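Aluminum extrusion

Aluminum extrusion is a forming process in which a heated billet of aluminum alloy is pushed through a shaped opening in a steel die, producing a long piece with a constant cross section. The word is also used for the product itself, most often for the slotted bars sold as framing. Extruded sections are used in window frames, heat sinks, vehicle parts, ladders, shelving and machine enclosures.

Process

Billets are cut from cast logs and heated until the metal is soft but still solid. The billet is placed in a container and a ram forces it against the die. Metal leaving the die is supported on a runout table and cooled by air, mist or water, depending on the alloy and the wall thickness. The section is then gripped at both ends and stretched slightly, which straightens it and relieves internal stress. Finally it is sawed to length and aged in an oven to reach its rated strength.

Solid and hollow sections need different tooling. A solid section can be made with a flat die. A hollow section is usually made with a porthole die, in which the metal divides around a bridge holding the mandrel and welds together again under pressure before it exits. The resulting seams run the full length of the part and are normally not visible after finishing.

Alloys

Most general-purpose sections are made from alloys in the 6000 series, which contain magnesium and silicon. Alloy 6063 gives a smooth surface and fills thin details well. Alloy 6061 is stronger but harder to push through complicated dies. Alloys in the 7000 series are used where strength matters more than cost or ease of forming.
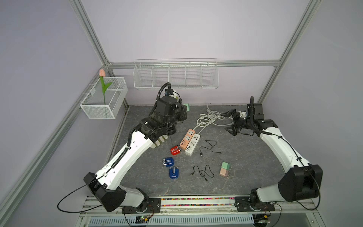

Slotted framing sections are generally specified by outside dimension and slot width. Bars from different makers may share an outside size and still not accept the same nuts, a common source of trouble when older frames are extended. Joints are made with angle brackets, end fasteners or plates, and can be loosened and moved without cutting — welding is seldom used, as heat lowers the strength of the aged alloy near the joint.

Finishing

Untreated aluminum forms a thin oxide layer in air. Anodizing thickens this layer and improves resistance to wear. Powder coating is chosen where a wider range of colors is wanted. Mill finish, meaning no treatment after the press, is acceptable for hidden parts.

Defects

Common faults include die lines, surface tearing, twist and uneven wall thickness. Tearing is often linked to excessive exit temperature or ram speed. Twist can result from uneven metal flow through the die and is only partly corrected by stretching.

See also
Die (manufacturing)
Anodizing
T-slot nut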